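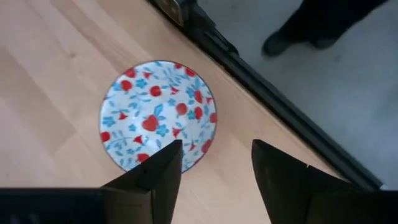

Tableware at Kirkthorpe: patterned bowls and plates

Home > Gallery > Tableware

The tableware shelves at Kirkthorpe have been filling up since October, and several people have asked for a page where they can see what we hold before they come in to borrow it. Everything shown can be taken out for up to 3 weeks. Catalogue numbers are given where we have them. If a piece has no number it is still being entered, and Úna Noonan at the desk can look it up by pattern.

The Kirkthorpe collection stands at 2,058 pieces, of which 411 are patterned. Most of the rest is plain white and is listed on its own page.

1. The fruit bowl

Round and shallow, white glaze inside, with red fruits all over and small sky-blue flowers between them. The stems are blue as well. A thin dark line runs round the rim and finishes it off neatly.

We list the fruit as pomegranate. Amparo Tejada says apple, and the pointed crowns could be argued either way. Search under both words, as the older cards were never changed.

It came to us in a mixed box from a house sale in Starkbridge, wrapped in newspaper with two odd saucers. Good for olives, sliced fruit or a small salad. Please wash it by hand. The glaze has held up well so far and we would like to keep it that way.

Number 145 in the catalogue.

2. Floral plates, red bowls and the mesh stand

Four white plates with red floral patterns, set out with red plastic bowls, a black perforated stand and a small potted plant on the light wood table. One of the plates is up on the stand. The plates are lent as a four and should come back as a four.

The red bowls are the ones we suggest for children's parties. They stack, they weigh very little, and they go out more often than anything else on these shelves. Shoaib Marwat has asked that they be returned dry — the last lot went back in the box damp and had to be done again.

The stand is useful if you are short of room, with space for a plate or bowl on top. It is borrowed separately from the crockery, so ask for it by name when you book. The plant is not for loan.
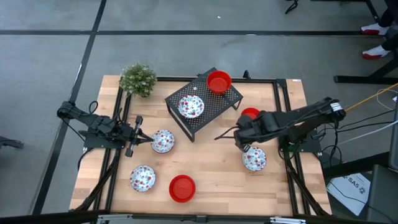
Borrowing and returns

Book at the desk or leave a note in the Plindex tray by the door. Say which pieces you want, how many people you are feeding and when you will collect. Afternoons are quieter than mornings, and after half past two there is usually someone free to help carry boxes to the car.

Boxes and paper are supplied. Put a sheet between plates, and pack bowls on their sides. Tell us if anything gets chipped. There is no charge for a first breakage, but we need to take the piece off the list.

Still to be added

Zhenhua Cui is working through the Ševčík boxes, which are mostly cups and a few serving dishes. Blue and white will get a page of its own once the numbers have been checked.

Xiaoyan Tan keeps the wants list. At present it has side plates in any red pattern, a large jug, and lids for the two casseroles on the bottom shelf.

Back to Gallery
Plain white tableware
Glasses and jugs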